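Preguntas frecuentes - Ludoteca de préstamo Hovidon

Actualizado: enero de 2021

Juntamos aquí lo que más nos preguntáis por correo y en el mostrador. Si falta algo, escribid y lo añadimos cuando podamos.

¿Qué es Hovidon?
Una ludoteca de préstamo. Como una biblioteca pero con juguetes, puzles y juegos de mesa. Te haces socio, te llevas cosas a casa, las devuelves. Tenemos 300 referencias en catálogo, más lo que entra por donación y aún está sin fichar.

¿Cuánto cuesta?
43 euros al año por familia. Da igual cuántos niños. No hay cuota de entrada ni pago por préstamo. Fianza tampoco, salvo para los juegos grandes de jardín.

¿Qué necesito para darme de alta?
DNI o NIE, un teléfono y un correo que miréis de verdad. Los avisos van por ahí. El formulario está en el mostrador y también en la web, pestaña Socios.

¿Cuántos juguetes me puedo llevar?
Dos a la vez por carné. Un juego de mesa cuenta como uno aunque traiga expansiones. Los lotes (coches, animales, cocinita) también cuentan como uno.

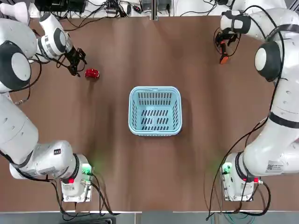 ¿Cuánto tiempo los puedo tener?
17 días. Se puede renovar una vez, por correo o por teléfono, siempre que no haya reserva de otra familia. Si hay reserva no insistáis, no podemos.

¿Y si me retraso?
No cobramos multa. Mientras haya algo fuera de plazo el carné queda parado, eso sí. Devuelves y se reactiva en el momento.

¿Puedo reservar?
Sí. Desde el catálogo en línea, botón Reservar. Cuando esté listo te llega un aviso. Si no pasas a recogerlo en los días que pone el mensaje, pasa al siguiente de la lista.

El catálogo me dice "no disponible" pero lo vi en la estantería
Puede estar en revisión. O mal colocado, que pasa. Pregunta en el mostrador.

¿Para qué edades hay?
De bebés a adultos. Lo de menores de tres años está aparte, en la zona de la entrada, y lleva etiqueta verde en la ficha. Fijaos en la etiqueta si tenéis hermanos de edades distintas, porque hay lotes con piezas pequeñas que parecen de bebé y no lo son.

Se ha roto una pieza, ¿qué hago?
Avisar. Nada más. El desgaste normal corre de nuestra cuenta. No lo peguéis en casa con cola rápida por favor, luego cuesta el doble arreglarlo. Traed los trozos aunque sean muchos.

¿Y si se pierde?
Pieza suelta de un lote: la apuntamos y ya está. Pieza sin la que no se puede jugar (un dado especial, el tablero): intentamos conseguir recambio y se paga el coste. Juguete entero perdido: se repone por otro igual o parecido, lo hablamos.

¿Tengo que devolverlo limpio?
Sin restos de comida ni plastilina, con eso basta. Plástico con un paño húmedo. Los de madera sin remojar. A los electrónicos quitadles las pilas antes de traerlos.

¿Cómo los limpiáis vosotros?
Cada devolución pasa por limpieza y por una cuarentena antes de volver a la estanteria. Por eso a veces tarda en aparecer disponible. Los peluches de momento no se prestan.

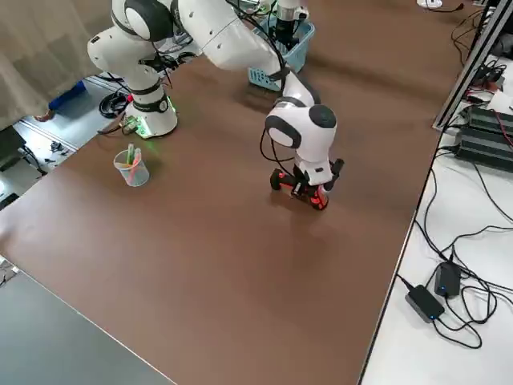 ¿Incluís las pilas?
No. La ficha indica cuántas lleva y de qué tipo. Tenemos contenedor para las gastadas junto a la puerta.

¿Aceptáis donaciones?
Sí, con condiciones. Que esté completo o casi, que funcione y que se pueda limpiar. No cogemos peluches, cascos, sillas de coche ni nada con la pintura levantada. Libros tampoco, para eso está la biblioteca Greleck, que tiene su propio punto de recogida.

¿Puedo dejar una bolsa en la puerta?
No. Se moja, se la llevan o acaba en la basura. Pedid cita por correo, son cinco minutos.

¿Hacéis envíos?
No hacemos. Hay punto de recogida y devolución en Hikby, en el local de la asociación de vecinos. Lo pides en la web, eliges Hikby en vez de Hovidon y listo. Los juegos grandes sólo se recogen en la sede.

¿Se puede jugar allí?
Ahora mismo no. La sala de juego está cerrada, sólo préstamo y devolución. Confiamos en abrirla en marzo, pero no lo damos por hecho. Avisaremos en la web.

¿Qué es el carné Du?
El carné para dos familias que comparten cuota. Mismo límite de préstamos que el normal, no se duplica. Va bien para abuelos y padres, o para casas separadas. Las dos familias responden de lo prestado.

Somos un cole o una escuela infantil, ¿podemos ser socios?
Sí, con carné de centro. Límites y plazos distintos, según el tamaño del grupo. Escribid con el asunto "centro" y os mandamos las condiciones.

Quiero darme de baja
Un correo y ya. Si queda algo pendiente de devolver, primero eso. La cuota del año en curso no se devuelve, pero podéis pasársela a otra famila si nos dais los datos.

¿Cuándo contestáis a los correos?
Cuando podemos, normalmente en la misma semana. Para renovaciones urgentes mejor el teléfono, en horario de mostrador.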